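5.2 Failure cases in the transfer task

The transfer task requires the two-arm Pakel cell to move packaged snacks between an open cardboard box and a wicker basket standing beside it on the same table. Policies were trained with the Garer pipeline described in Section 3 and run without human correction. Of 714 attempted grasps, most failures fell into two groups, which we call late closure and handle conflict. Late closure accounts for the larger share and is treated first.
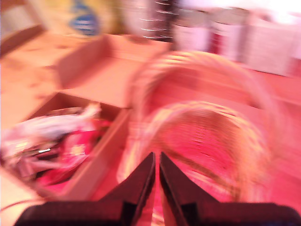 Figure 6. Wrist view with strong motion blur. The fingertips are in the foreground, with the basket and the filled box beyond them.

Late closure begins with the image stream. When the arm moves quickly under dim or strongly coloured light, the exposure time of the wrist camera rises to its upper limit and the edges of the packages are smeared over many pixels. The fingers, being fixed with respect to the lens, stay comparatively sharp. The policy then appears to rely on finger position and on its own previous commands, and the close command is issued after the fingertips have passed the intended grasp point. In the worst runs the delay was 4 control steps. 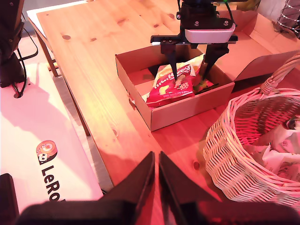
A delay of this size is harmless with rigid goods. With a soft bag it matters, as the fingers continue downwards and press the contents against the floor of the box before they close. The force limit on the Pakel arm is set for the whole wrist and did not trip in any of these cases. We regard this as a safety matter as well as a fault of performance: a limit that ignores a crushed packet may also be slow to respond to a trapped finger. The Gallegos monitor, which runs separately from the policy, flagged the event only when the motor current had been high for 3 consecutive samples.
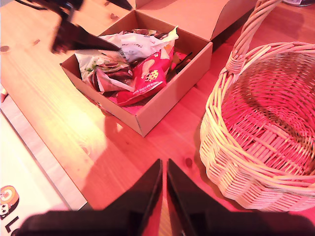
Lowering the current threshold gave earlier warnings but also stopped the arm during ordinary contact with the box walls. We therefore left the threshold unchanged and added a speed cap that applies whenever the blur estimate for the wrist image exceeds a fixed value. Under the cap, late closure became rare. The cost was a longer cycle time, which we consider acceptable for a shared workspace.

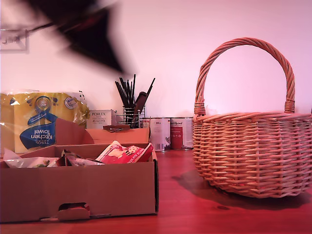

Handle conflict has a different origin and was not affected by the speed cap. The Starnimau planner represents each container by its rim and treats the space above the opening as free. This holds for the cardboard box. It does not hold for the basket, whose arched handle rises high above the rim and curves back down to it, so that a straight descent is clear only from certain directions. On 6 occasions the planner approved a path through the handle, and the arm was halted by the operator before contact. Adding the handle to the collision model as a chain of short capsules removed the fault in replayed trials, although the model must be corrected by hand each time the basket is turned. We have not tested containers with hinged or flexible handles, for which a fixed set of capsules would be a poor fit.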